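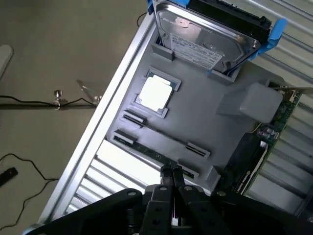 The gripper over the practice tray, with the hard drive in its slot and the processor a little below it.

Helpers Wanted for the Dodby Build at the Daloston Shared Workshop

Reading time: 4 minutes
Print this page | E-mail this page

We are looking for people to come and build with us this spring and summer, and we would love to hear from you even if you have never touched a robot arm in your life (most of us hadn't either, a couple of years back).

Dodby is a robot arm we are teaching to put desktop computers together and take them apart again. It started on a garage workbench, outgrew the garage, and moved with all its cables into the Daloston workshop, where we share the floor with bike people, a loom and a very patient group of clock menders. The long-term hope is an arm that can help us sort through the donated machines that pile up here, pulling the drives and cards that still have life in them so they can go into computers for families who need one.

Right now we work on a practice tray. It is a gray plastic stand-in for a motherboard, with raised outlines where the parts go, and it sits in an open computer case. A tray like that forgives you a good deal more than a real board does, which matters when you are still working out how hard to squeeze. Dodby is decent with the hard drive in its blue carrier. The processor is another story, and the long slots are where we really need more hands, more eyes and more patience.

What you would be doing

Mostly, you would guide the arm through a job by hand controls, over and over, while the computer records how you did it. Pick up a part, bring it across, line it up, set it down, put everything back, start again. It sounds dull and for the first evening it may be, but then you find yourself going home thinking about angles, and after that we usually can't get rid of you!

There is plenty to do away from the controls too. We need somebody who likes drawing parts and printing them, as the tray is due for a second version with better guides beside the drive. We need somebody handy with wiring. And we would be so grateful for a person who enjoys writing things down clearly, as our notes are spread over three notebooks and the back of a pizza menu.

Who we are hoping for

We have room for 6 people in this round. You should be 16 or older, steady enough with your hands to work with small screws, and able to come to most sessions. Sessions run two hours in the evening for 7 weeks. If you have built a computer before, wonderful, and if you haven't, we will show you on an old one first. The workshop is step-free and the bench can be lowered.

What you get

There is no wage, I'm sorry to say. Peltonen, the hardware store on the corner, has kindly put up a $50 voucher for everyone who sees the round through, and your workshop membership is covered for the whole time. There is soup. You may also use the printers for your own projects once the evening's work is done, within reason (please ask before starting anything that takes all night).

How to apply

Write us a few lines by 21/05/2026, on paper or through the form on the Foketti notice board, and tell us something you have made or fixed, or tried to fix. It doesn't need to be clever. Put "Dodby build" at the top and say whether you would like to drive the arm, make parts, wire or write. We answer every note, and we will invite people in for a look around before anybody has to commit.

Comments (4)

solderandtea: Is it all right to sign up with my daughter? She's 15 but turns 16 before the end of May.

Daloston Workshop: That's fine by us, just mention her birthday in your note.

rustybracket: I have a box of 20 or so dead hard drives in the basement. Any use to you for practice?

Daloston Workshop: Yes please! Leave them on the shelf by the side door with your name on the box.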